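Towel folding on two arms: how messy should your starting states be?

grorkport_evie
Started recording in November and I am having way too much fun with this. Two arms, one pink towel, a red cloth as the second object, and a policy that I really want to cope with more than one tidy starting position. We're at 217 episodes so far. Overhead and wrist views from the current batch:
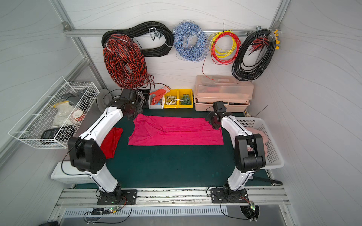
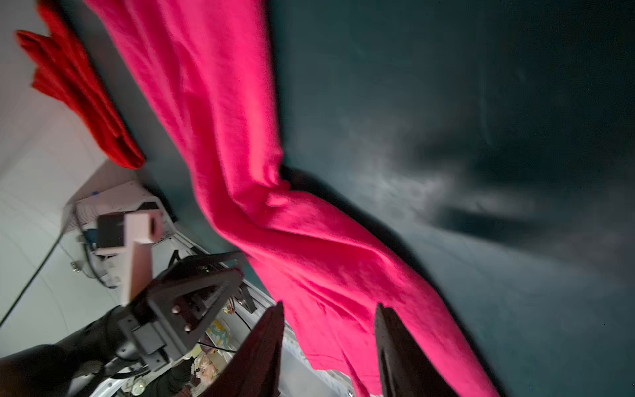

My plan is 1000 episodes before the first proper training run. Right now I let the towel land however it lands and start recording. Bradley thinks I should lay it flat every time until the basics work. Thoughts?

bheywood
Bradley here, so yes, I do think that! Flat starts first. You get clean corner grasps and you find out fast whether your cameras and timing are any good. Crumples are a second project.

Custodio_A
Disagree with Bradley. We did flat-only at Tapley and the policy was gorgeous right up until someone dropped the towel from ten inches up. Then it just hovered. Mix them from day one, even if it's only one crumple for every three flat.

bheywood
How many did you have when it hovered, though?

Custodio_A
3046. So it wasn't for lack of data.

bheywood
Okay, that's a fair hit. I'd still want 70 flat ones up front as a sanity check.

chelsea.gw
Oh I love cloth threads. Evie, are you keeping the bad attempts? Please keep the ones where a finger misses and the operator goes back for it. Those recoveries were the best thing in our Raltura set (the regrasp showed up in the policy almost right away, I yelled). Toss the ones where the operator gives up.

grorkport_evie
Keeping all of them, tagged "retry" or "abandoned". So abandoned goes in the bin?

chelsea.gw
Keep the files, leave them out of training.

P_Ellwood
One vote for swapping operators too. Ours all folded left to right and so did the robot, forever. Also what are you labeling with, is it still Rakudon?

grorkport_evie
Yep, Rakudon, with my own script on top for the retry tags. Will do 70 flat tonight for Bradley and then go back to dropping it. Second operator is a great idea, I'm very left-to-right myself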